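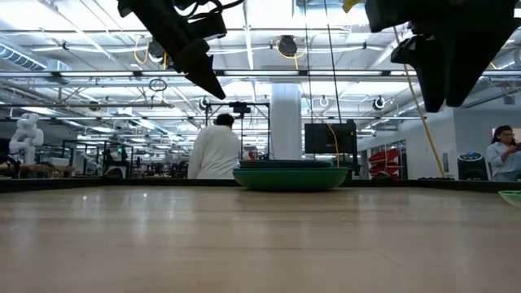

The Green Bowl Problem

I own too many green bowls, and I would like it noted that I only ever chose one of them.

The first was a wide teal thing I picked up the year I moved to Kulutstead, when I had 61 dollars left after the deposit and decided that what I needed was a salad bowl. I don't make a lot of salad. I make popcorn, and on bad nights I make cereal in a quantity that calls for a salad bowl.

After that people got the idea that green was my color. You say "oh, I love it" about a single bowl and for the rest of your life that is what you get. My aunt sent a dark one, flatter, more of a plate with ambitions. My upstairs neighbor moved out and left a pale lime see-through one on my doormat with a sticky note that said "YOURS?" It was not mine. It is now.

So this January I did what everybody does in January and took everything out of the cabinet. The plan was to put back only what I use. I gave it an evening. By the end of the evening I had the same bowls, in the same cabinet, in a different order, and I'd eaten a box of crackers standing up.

The real trouble is that green bowls don't stack with other green bowls. A flat one will sit on top of a wide, round-bottomed one and look very pleased with itself, but the minute you want the bottom one (and you always want the bottom one) you are holding the top one in your left hand with nowhere to set it down. Flip the order and the whole business wobbles. I tried putting a dish towel between them. Now I had a wobble and a damp towel.

Larasati Yeoh, who I have known since we were both bad at waitressing, came by and listened to all of this with her coat on. Her advice was to get a bigger table and leave them out. She has a big pale wood one and her bowls just live at the far end of it, she says, and when people come over they think it's decorating. I said my table seats 2 if one of them doesn't have elbows. She said that sounded like a table problem.

I did go and look at tables. There is a place called Ploltari out past the tire store that had one I liked, light wood, a bit of grain showing, 402 dollars. I stood there and did the math on spending 402 dollars to store three bowls, one of which came off a doormat. Then I went home and put the lime one on top of the fridge, where it holds batteries and the takeout menu from Sutanto.

It's been fine up there. I can't see into it, so when I need a battery I pat around like I'm reaching into a fish tank. The teal one is back to popcorn. The dark flat one is under a plant that was leaking on the windowsill, and if my aunt visits in February I will have to move the plant.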